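Mugs, coasters and one tray. A short thread on putting drinks away on a stone-look surface, which I have now done often enough to have opinions about.

1/ The rule in our kitchen: one mug, one coaster, in a row along the back. The tray is for carrying. It is not storage, whatever Rafail Fragkou thinks.

2/ Coasters first. We have two families, wood and woven. Wood sits flat and wipes clean in one go. Woven grips better but holds a drip in the weave, so it wants rinsing and a night on the rack.

3/ Spacing. Leave a hand's width between rims. Handles all one way is nice to look at and I have given up on it. I turn each handle to wherever I'll reach from.

4/ Mug weight matters more than size. I weighed the lot on the Dalto scale one dull evening in July. The heaviest four full of tea, with the tray, came to 1712 g. Fine in two hands, poor in one.

5/ Loading the tray: heaviest mug in the middle, the others either side. Load it at the ends first and it tips as soon as you lift. Mélanie Campbell disagrees and carries hers with everything at the near edge. We have agreed to use different trays.

6/ Unloading: outside mugs first, middle one last, for the same reason in reverse.

7/ Felt pads under the tray. The Kļaviņa ones are 30 mm across and stay put. The cheap ones slid off within a week and left glue behind — white spirit shifts it, slowly.

8/ Mugs and the row at the back:
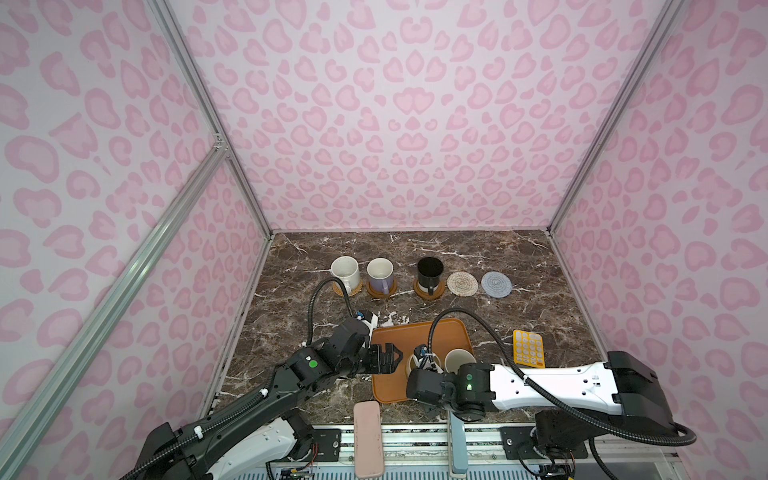
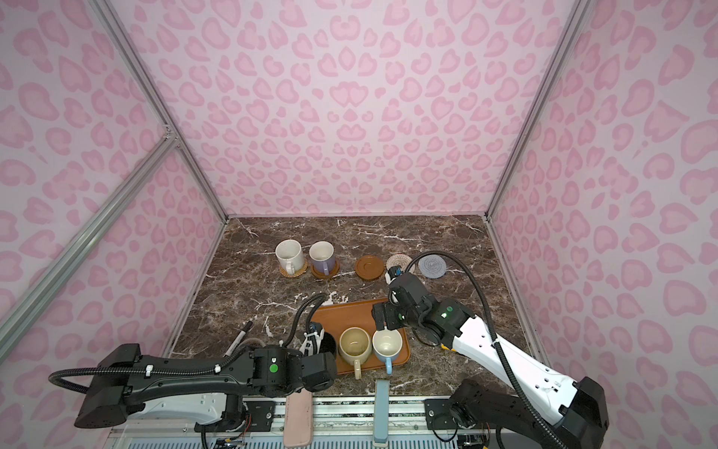
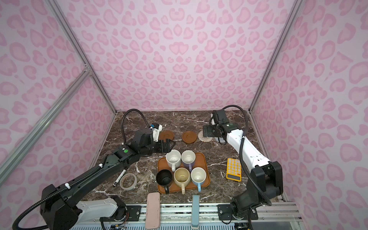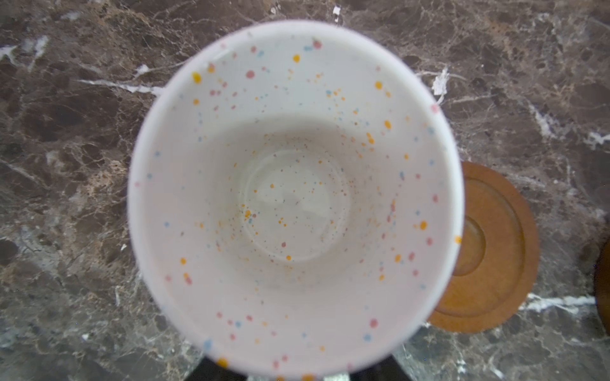

9/ Glaze next, as Areti Bakalis asked how I check for tea staining. I do it from directly overhead, under the ceiling light, before the mug goes on its coaster. Plain white interiors are easy. The one with yellow, pink and blue dots is harder: the specks get finer towards the bottom, exactly where tannin collects, so a faint brown ring can pass for pattern. I run a fingertip round the base instead. Clean glaze is slick, stained glaze drags slightly.

10/ If it drags: bicarbonate of soda, a little water, soft cloth. Leave for 7 minutes, rinse, check again. I don't use scourers on anything with a decorated inside.

11/ Hạnh Thân asks whether cork would beat both kinds of coaster. Probably, for drips. It also chips at the edge and sheds bits, and I've binned one set already.

12/ Still to sort: a hook or box for spare coasters. Prodromos Deligiannis has offered me a Fladomia rack, 19 cm deep. Shelf is 18. Measuring again tonight.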